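Le budget, le vrai, et ce que j'y ai oublié

Je vous avais promis en août un billet sur l'argent, et puis la rentrée est passée, l'hiver aussi, et me voilà le 3 mars 2025 devant mon tableur avec une tisane et un peu de mauvaise conscience. Plusieurs d'entre vous m'ont écrit pour savoir comment on prépare l'achat d'un bras robotisé quand on est un petit atelier de tri et de pliage de vêtements, et je réponds avec plaisir, en vous prévenant que je vais sûrement m'égarer en route.

Tout a commencé avec le devis de Lallano. Un beau devis, bien présenté, avec le bras, la pince, le contrôleur et une ligne « intégration » tellement vague que Liliana l'a entourée au crayon avant même de s'asseoir. Liliana Sartori tient nos comptes depuis le début de l'aventure et elle a un don pour repérer les lignes vagues. Nous avons donc demandé un second devis chez Grolton, moins joli, trois pages de plus, et tellement plus utile ! On y trouvait le transport, la mise en service, les doigts de rechange, et même le câble entre l'armoire et le poste de travail, que je n'aurais jamais pensé à chercher (chez Lallano il était en option, 233 euros hors taxes, j'ai fini par poser la question).

Ma première erreur a été de ne budgéter que la machine. J'avais mis presque tout dans le bras et une petite somme ronde pour « le reste ». Or le reste, c'est le plan de travail, la structure en profilés, les fixations, l'éclairage, les protections, les journées de formation, et les heures que l'on passe soi-même à régler au lieu de faire tourner l'atelier. Nimal Wijesinghe, qui nous a accompagnés pour l'installation, m'a conseillé de garder 10 % de l'enveloppe sans lui donner d'affectation. J'ai trouvé cela un peu paresseux sur le moment, je l'avoue. En novembre il ne restait déjà plus grand-chose de ces 10 %.

Le tissu du plan de travail, par exemple. Nous étions partis sur une surface nue, et j'ai changé d'avis en cours de route pour quelque chose de rembourré, recouvert d'un tissu gris. Le revêtement vient de chez Jayawardena, 327 euros avec la découpe, et c'est sans doute la dépense que je regrette le moins de toute la liste. Les maillots de sport, avec leur maille légère et leurs gros lettrages, me donnaient des sueurs froides, et j'en ai fait mes vêtements d'essai dès les premières semaines. 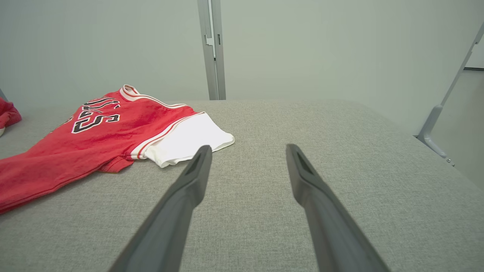

Pour les doigts de la pince, je vous recommande de prévoir 2 jeux complets dès la commande. Le prix à l'unité est raisonnable, mais les frais de port d'une commande séparée le sont beaucoup moins, et puis il y a les délais - chez nous, cela a voulu dire de longues journées à plier à la main en regardant un bras immobile.

Reste la question du contrat d'entretien. Drunby nous propose une formule annuelle, avec une visite et l'assistance par téléphone, et Liliana voudrait plutôt mettre la même somme de côté chaque mois. Je penche pour le contrat, par tempérament, j'aime bien savoir qui appeler. Nous en reparlons après la clôture des comptes, et si l'un de vous a déjà signé ce genre de formule, racontez-moi en commentaire comment cela se passe, je lis tout !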